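Strip-Down Season: Old Desktops on the Bench

Gallery, posted March 29, 2026

The Uris Street Repair Room took in a pile of retired office desktops in February, the total weight of which came to 548 pounds according to Obsa Fikre's bathroom scale, which has its own opinions. The machines had spent their working lives doing invoices for a flooring wholesaler called Lendo, and they arrived with the look of things that had seen a lot of invoices.

The plan was simple. Open them up, save the parts worth saving, send the metal off to be melted, and try not to lose any more screws in the rug. Tiruwork Hadgu removed the rug on day two.

A few notes on the parts, for those who asked at the open evening.

Side panels. They come off first and then lean against the wall, where they fall over one at a time through the afternoon. We have stopped looking up.

Memory. Small, light, easy to pull, and the thing everyone wants. Push the clips out at both ends and lift straight. Our tester has passed 56 sticks so far. They go in the egg cartons by the window – clean egg cartons, please, after what happened the first time.

Drives. All of them stay here until they're wiped, and the wiping takes as long as it takes. If you've come to watch a progress bar, there's a chair. The little plastic latches in these cases are a pleasure when they work. When they don't, Obsa has a butter knife.

Power supplies. Don't open them. Four screws at the back of the case, slide it in, lift it out, put it on the Arruda shelf (so called because the shelf came from Arruda's Bakery and still smells faintly of anise). The label stays on, even when it's ugly, as it's the only way to know what you're holding.

Cables. Unplug by the connector. I know the wires look like a handle.
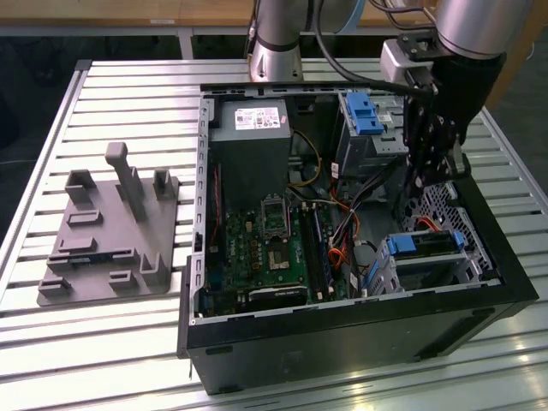 Processors come out before the boards go in the bin, and an open socket should be treated like a sleeping baby. Those tiny contacts bend if you look at them with your sleeves down. Tiruwork keeps the socket covers in a mint tin and will give you one if you ask nicely, or sell you one for a cookie if you don't.

The empty cases go to the scrap yard on the last run of the month. Two have been claimed already, one for a planter and one for a project called Fever, about which its owner will say only that it needs ventilation.

Bring your own screwdriver if you're fond of it. Ours are magnetic, mostly because they've been dropped on the speaker shelf.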